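3.2 The refreshment tray as a unit of domestic order

The second part of the study concerns the small sets of objects that households keep ready for making a hot drink. Participants in the Statier housing survey were asked where they kept cups, instant drinks and snacks, and whether these items were stored together. Of the 200 households that replied, many described a tray or a similar flat holder that stayed on the counter between uses. The tray was seldom mentioned in answers about storage. It appeared instead under questions about guests, breaks and cleaning, and for this reason it is treated here as a category of its own.

The cup is the item most often separated from the set. Respondents reported that it was moved to the sink, the desk or the dining table and then put down at whatever point on the counter was closest. We follow Garrido in calling this the resting place of an object, as distinct from its assigned place. 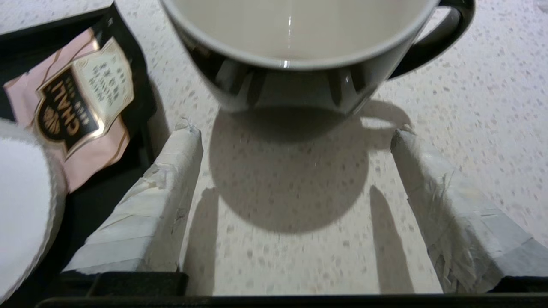

Figure 4. Dark mug with a light interior on a speckled countertop.

A resting place has few rules. Respondents who gave detailed accounts of where packets belonged had little to say about where a cup in use should stand, provided that it was upright and away from the edge. A cup lying on its side was classed as untidy in all 5 of the follow-up interviews, even when the rest of the counter was in good order. The position of the cup was also read together with that of the tray. In the kitchen documented for this section, a black cup lies tipped over just beyond one corner of the tray, while the bottle, the saucer and the small packets are on it. Interviewees shown this arrangement described it as a tray with one thing missing - the cup was seen as belonging to the set although it was outside it.

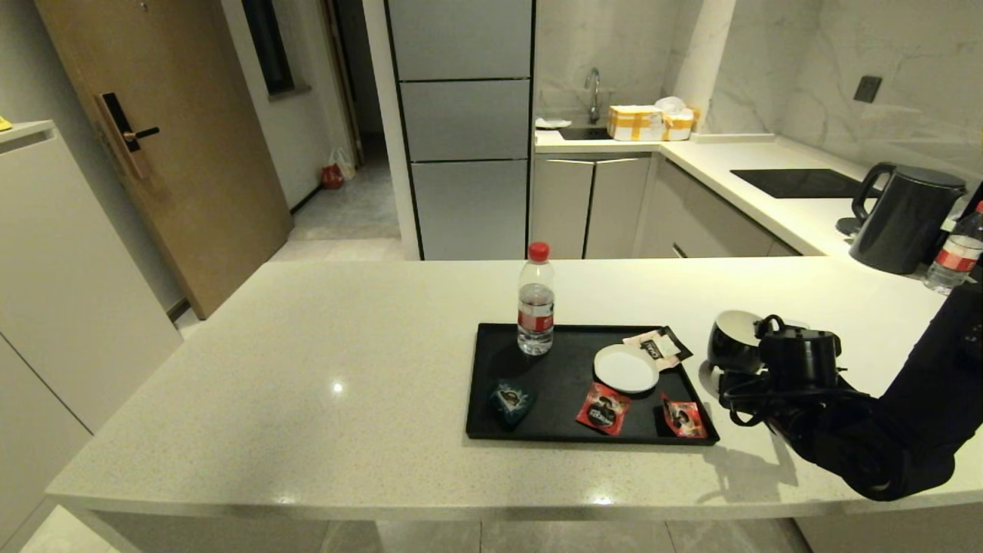 3.3 Grouping and spacing of small items

Packets and sachets present a different problem. They are light, they slide, and they have no obvious upright position. The Herkent coding scheme records each of them by its nearest larger neighbor, which in most trays is a saucer or a bottle. Coders were instructed to note contact and overlap separately. A sachet that partly covers the rim of a saucer is coded as overlapping, and two sachets lying side by side with tray surface between them are coded as spaced. Crumpled wrappers were entered under a separate heading and were not counted as contents. 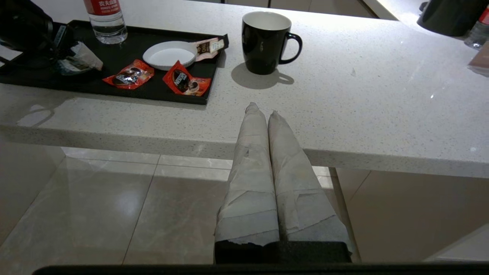 3.4 The tray and the open counter

The final measure concerns the area of counter left free. On a kitchen island the tray may be placed well inside the surface or toward one end, and the choice affects how much room remains for preparing food. Gasser proposed that a tray should be judged by the clear length of front edge beside it. We adopted this measure with 2 changes: the height of standing items was recorded, and a bottle on the tray was treated as part of it.
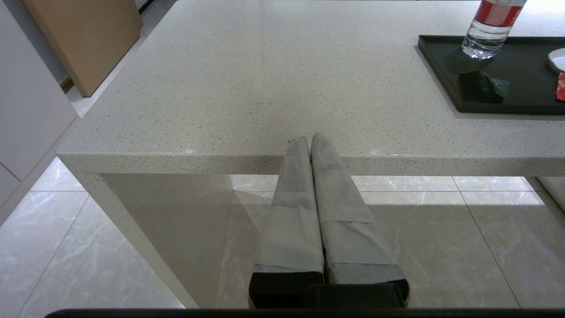

Photograph: Candela Garrido / Sivach

Agreement between coders was higher for free counter length than for any measure of grouping. Disagreements arose mainly where an item could be seen only in part, and such items were left out of the totals given in Section 4.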